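Workshop notebook, table and serving surfaces

Continuing from the page of Lenka Bartoš. She wrote that the mat is "fine now", but she did not write which side is up, so I had to compare both again. The smoother side goes down. Please keep it like this.

Felt mat, gray. I brushed it with the stiff brush from the Iltlow box and then with tape around the hand. Crumbs go into the felt and stay there, especially the thin flakes from pastry. Brushing in one direction is better than in circles. Sreekumar Devadiga proposed to wash it, but I am afraid that it will shrink and the corners will lift. We have only one of this size. If somebody wants to try washing, please take the small offcut first.

Weights, for the order list:
Plate, white, with rim: 492 g
Second plate, the one from Foulkes: 395 g
The Foulkes plate slides more easily on the felt when I push it with one finger. I prefer the heavier one for this reason and also because the rim is higher, so the pastry does not go over it so easily. The Foulkes plate is in the cupboard, upper shelf, wrapped in paper. It has a small chip on the bottom which I did not make.

Croissants. Pin-yu Poon asked me why I am so strict with the shape. If the ends are bent too much to the inside, it lies on the plate only with two points and rocks when the table is touched. A more open crescent lies quietly. I tried 3 positions on the plate: ends to the window, ends to the door, and ends to the wall. With ends to the wall I had the least trouble, but I would not call this a result yet.

Table height is unchanged. I pushed on all corners and it does not rock. The buttons at the front edge are easy to press with the hip when one leans over, I did it twice this morning. Bohumila Koubek had the same problem in April and it is still not solved. A strip of cardboard in front would maybe help.

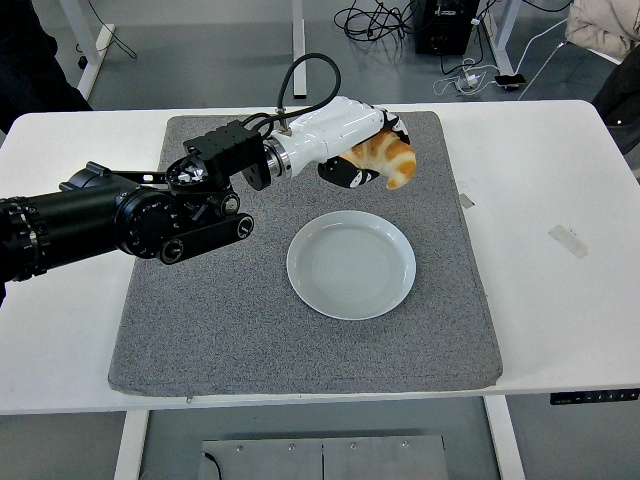 Pikano workshop, Dec 29, 2019

Plate near the middle of the mat, croissant not on it yet. I like this place for the plate, there is enough felt on each side.

The two pieces of clear tape on the table top, to the right of the mat, should come off. I will do it with warm water, not with the blade, the white surface scratches fast.

To do:
- ask Ľubomír Doležal if the Lenus order can include a second mat, same gray
- new tape roll, the old one is almost finished
- brush the mat again, some 40 strokes were not enough
- write on the back of the mat which side is down

Room was quiet today, I left at four.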